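The Counter

Shanti Kanaujia had cleared tables at Toprak for 16 years before the company changed its name to Fundwood and stopped having tables. It ran kitchens now, or ran the machines that ran kitchens. She kept her badge, her locker and her hourly rate, and was given a chair on the second floor with a screen in front of it.

The work was called review. A robot in a simulated kitchen tried to clear a counter, and Shanti watched what it was about to do and marked it good or bad. If it was bad she took over with the two hand controllers and did it herself. Her supervisor, Carter Sandhu, had told her the software learned from the corrections. He was a polite man who had never carried a tray.

"You're the best we have at this," he said in her second week. "The others mark everything good."

"The others want to go home," she said.

There were five of them in review, all from the old floor staff. Lộc Vi had been on dishes. Kevser Ertürk had run the cash register and knew every regular by what they left on the plate. They sat in a row with headphones on and did not talk much, which was the hardest part to get used to. On the floor you talked all day, even if it was only "behind you" and "hot."

The memo came on 04/06/2020. The Iltness site would open in June with 13 staff and the Fledance arms. The old Iltness had needed 254 people across three shifts. Kevser read it aloud in the break room, folded it and put it under her coffee cup.

"Are we in the 13?" Lộc asked.

"It doesn't say."

Shanti went back to her chair. The number in the corner of the screen said 1258, her total of corrections since she started. She had not thought of it as a total before. She thought about a goblet she had taught it to lift by the bowl, since the stem would slip, and about plates, and how you slide a knife onto one before you move it so you only make the one trip. She had learned that from an older woman when she was new. It had taken a summer of dropped knives.

The next kitchen loaded.
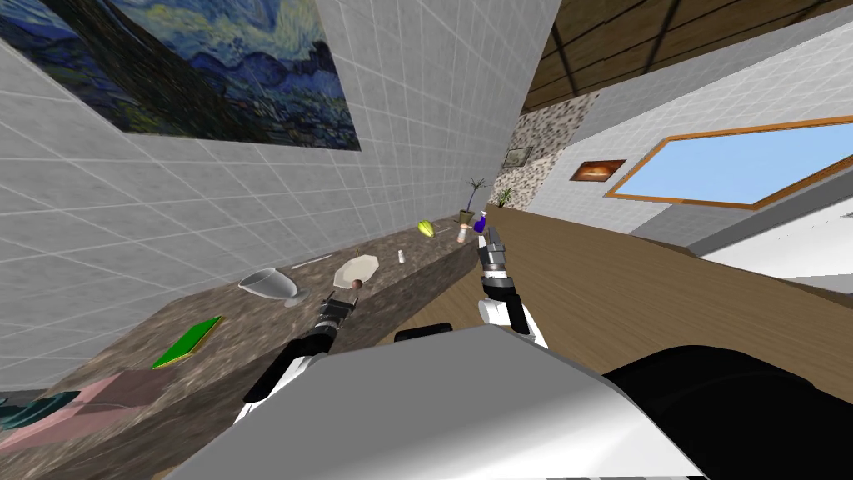
Hatice Tekin asked over the headset whether anyone else was still correcting things, or if they had all stopped after the memo. She said she had marked the last twenty good without looking, and if the arms broke every glass in Iltness then somebody would have to be hired to sweep.

Nobody answered for a while. Then Lộc said he was still correcting. He said he didn't know how to sit there and watch it done wrong.

Shanti had the controllers in her hands. She knew which thing she would pick up first and which she would leave for last. She could also press the green button and let the arms get on with it.

"What about you, Shanti?" Hatice said.

"I'm working," Shanti said.

She went for the goblet - by the bowl, slowly, so it would have time to see.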